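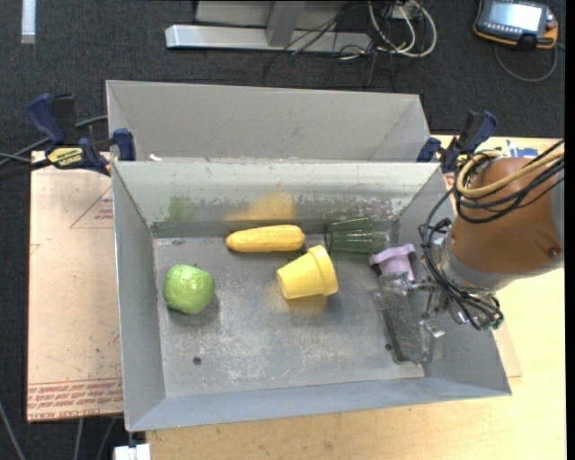

Clamping a Metal Sorting Bin to a Tabletop

Scope

A sloped metal bin keeps small household and play items in one place while they are sorted, counted or put away. On a bare tabletop the bin slides. This page covers fixing it with bar or spring clamps, choosing what goes in it, and checking it afterward. The method applies to the Zurnano pattern bin and to most open bins with a flat floor and angled inner walls.

Materials

Metal bin with sloped inner walls
Four clamps, jaw opening larger than the tabletop plus the bin flange
Sheet of cardboard, wider than the bin on at least one side
Tape measure
Damp cloth and dry cloth
Items to be sorted

Preparing the table

1. Clear the tabletop and wipe it down. Let it dry.

2. Measure the table thickness at the edge. Add the thickness of the flange and the cardboard. The total must be inside the clamp's working range with at least 5 mm to spare.

3. Lay the cardboard on the table. Printing on the sheet does not matter. Creases do, so flatten them or cut a new piece.

4. Set the bin on the cardboard. Leave 100 mm between the front lip and the table edge if you will be reaching in from the front.

Clamping

5. Start at the upper left corner. Bring the clamp down until the pad touches and stop.

6. Fit the upper right corner the same way.

7. Add the remaining clamps, one toward each side. Keep the bars out of the opening.

8. Tighten in turn, a little at a time, going back and forth between left and right. Tightening one side fully first will twist a thin flange.

9. Push the front lip sideways with the palm. If the bin moves, loosen all four, reseat the cardboard and repeat from step 5.

Choosing items

Mixed shapes work best for sorting practice. Toy produce such as an apple or a corn cob, a small plastic flower pot and a light cup are all suitable. Avoid glassware, anything with a sharp rim, and anything heavier than 998 g.

Clear or tinted cups are hard to pick out against gray metal. If this slows the work, line the back wall with white paper.

Round items roll to the lowest point of the floor and tend to stay there. Long items usually settle along a wall. Pots and cups will lie on their sides unless placed upright by hand. Five or six items are enough for a bin with a floor about 126 mm deep, front to back. More than that and they stack.

Check the floor for holes before using beads, screws or other small parts. Cover any hole with tape from the underside.

Maintenance

Retighten the clamps at the start of each session. Replace the cardboard when it compresses under the front edge. Wipe the walls with the damp cloth, then the dry one. Do not use scouring pads on the inner walls.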